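Teaching the pick-up by remote control

Part two of the notes for the Tulterside teaching bench. Part one dealt with mounting the arm and setting the joint limits, so you should have done that first. By the end of this part you will have a set of recorded demonstrations that the training script can read.

What you need

The arm, powered and homed
The Poltine hand controller, charged
A grey studded baseplate, fixed down at all four corners
One red brick
The Drokis recorder, version 4 or later

Step 1. Check the link

Switch on the controller before you start the recorder. If you do it the other way round, the recorder opens without an input and you have to close it and begin again. Squeeze the trigger halfway and let go. The fingers should follow with no delay you can feel. If they lag, lower the camera rate and try again.

Set the speed limit to 33 per cent. Niall Aitken ran ours at full speed for the first set and every one of those recordings had to be thrown out, as the arm overshot and he spent most of each run correcting it.

Step 2. Line up on the brick

Bring the hand over the baseplate slowly and stop while there is still clear space between the fingers and the brick. Use the wrist camera view for this, and leave the bench view for checking height. You want the brick in the middle of the gap, with the same amount of room on either side.
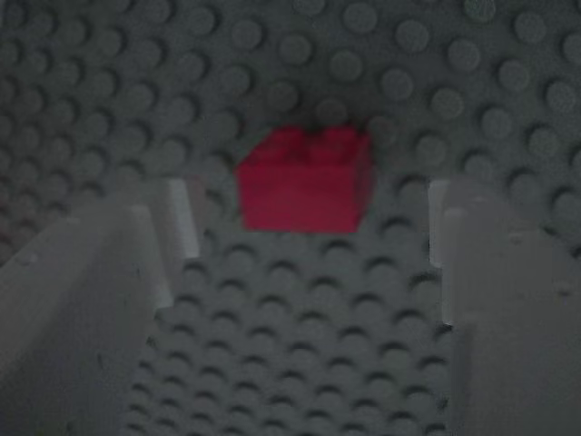 Hold still for a full second once you are lined up. The script uses that pause to mark the end of the approach. Then move in, and close the fingers with one steady squeeze. Short repeated squeezes get recorded as separate grasps and the arm will copy them faithfully later on.

If you miss, open up, back off and line up again. Keep the recording. Marion Menzies tested this for us and found that a few recovered misses in the set made the arm much better at recovering by itself.

Step 3. Lift and let go

Lift straight up. A brick pressed on to the studs needs a slight rock before it comes free, so rest it on top and don't push it down. Carry it to the drop point, lower it, open the fingers fully and press the side button to end the run.

Step 4. Change the layout

Do 300 runs with the single brick, shifting it a few studs each time and turning it now and then. After that, move on to mixed blocks with other colours nearby, and use a different surface. The arm needs runs where the block it wants is off to one side of the wrist view and it has to travel to get there.

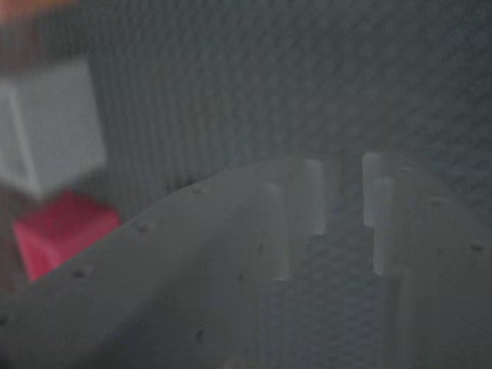
Start these runs from several heights. Keep the lamps as they were for the first set, and change the light only when you have a model that works in one condition.

Step 5. Check and save

Play back every tenth run. Delete any where the picture freezes or the gripper value stays at zero throughout. Our last full set came to 645 runs after checking, and it is stored on the MacKinnon drive under "pick_teleop". Name yours the same way with your initials on the end.

Part three covers training. Questions about the controller go to Ainhoa Pacheco.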